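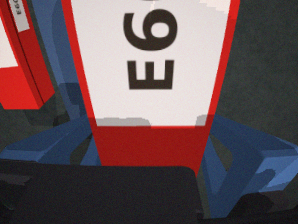

Box picking in simulation, part two: filling the set

Part one covered the import of the arm models and the fight with joint limits. With that done, the job since October has been to fill a set of demonstrations large enough to train on. The target is 1000 accepted episodes. The count this morning was 42.

All of it is driven by hand. I use the Nosteo controllers, one per arm, and Lodomon does the rendering and the logging. An episode begins with the boxes placed on the mat in a row, with a small random offset and rotation on each. It ends when the chosen box has been lifted and set down, or when I give up and press discard.
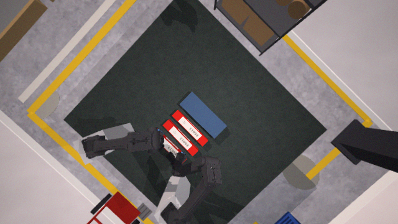 Deák Manipulation Group – Notes and Logs

The layout has two arms working over a green mat, with yellow tape marking the area on the floor. The red and white boxes carry the code E6013 and lie close together in the row, and that is where most of the trouble comes from. A gripper finger needs a gap to go into, and a thin gap leaves little room for error in the approach angle. My first batch had far too many clean grasps on boxes with space around them. A policy trained on that batch pushed the neighbours out of the way every time.

So the offsets are now drawn from a narrower range, and I log the spacing as a field of its own. Episodes where a neighbour moves are kept but flagged. I may want them later as examples of recovery.

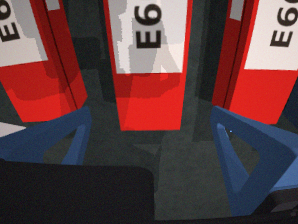
Wrist views are the part of the log I trust least. They are stored at the same rate as the overhead view, but the content changes much faster, and a late timestamp does more damage. Shadows are a second problem. The renderer gives them stepped edges, and on the centre box they fall across the label, the label where the E6 is printed, while the label on the right-hand box is mostly clear. I don't want a model that learns the edge of a shadow as the edge of a box. Episode 40 was recorded again with the light moved, and I will do the same for one episode in each batch.

Storage is fine so far. The Skulloretti export script failed on frame 1329 of one episode – an empty depth array – and now skips the frame and writes a warning. The next batch starts on Friday, with the left arm leading.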